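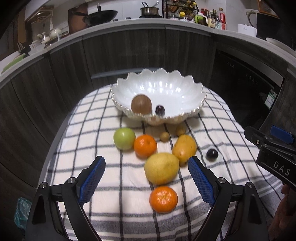
Fruit and a scalloped white bowl on a checked cloth.

Last updated: January

Conneely tells small firms to ask harder questions before paying for search marketing

JILANDALE - Marketing consultancy Conneely has published a free guide for small business owners who are thinking of hiring outside help with their websites, and its main advice is to be slow to sign.

The guide, Before You Pay, draws on 37 contracts that local firms sent in for review last year. Most of them promised "growth" without saying what would grow. Only four named a figure the client could check.

"I have read a lot of monthly reports that were very pleased with themselves," said Fung-ping Hsueh, who wrote the guide. "One shop owner was told she had 1,542 new visitors. Fine. How many bought something? The report didn't say, and when she asked she was sent a chart."

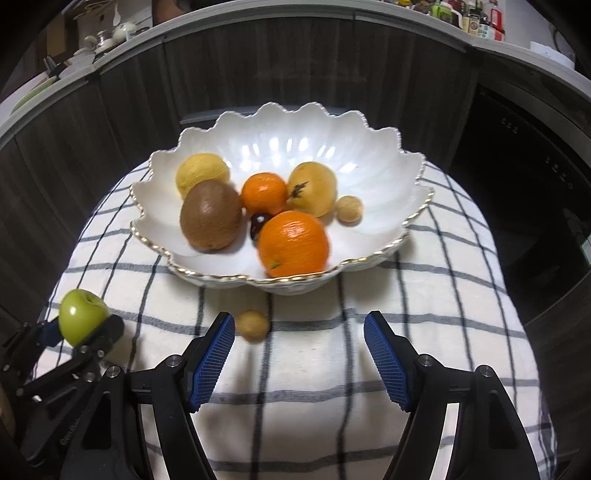 Hsueh suggests that owners ask for direct access to their own ad accounts, insist on a 30-day exit clause, and treat any promise of a first-place ranking as a reason to end the call. The guide also covers who owns the website copy when a contract ends - a point left out of many of the agreements she read.

Conneely sells consulting services itself, and the guide says so on its first page. Readers are told to put the same questions to Conneely.

Algirdas Pētersons, who runs the flooring supplier Funmont, was among those who sent in paperwork. "We were paying $400 a month for social posts," he said. "Our customers are builders. They phone us. I don't know who was supposed to be reading the posts, and the agency couldn't tell me either."

Funmont has since dropped the posts and spent the money on fixing its price list. Pētersons said it is too early to know if that was any smarter.

Before You Pay can be picked up at the Conneely office in Jilandale or requested by email. No sign-up is needed.

Contact: Conneely press desk, Jilandale | Copyright Conneely. All rights reserved. | Back to top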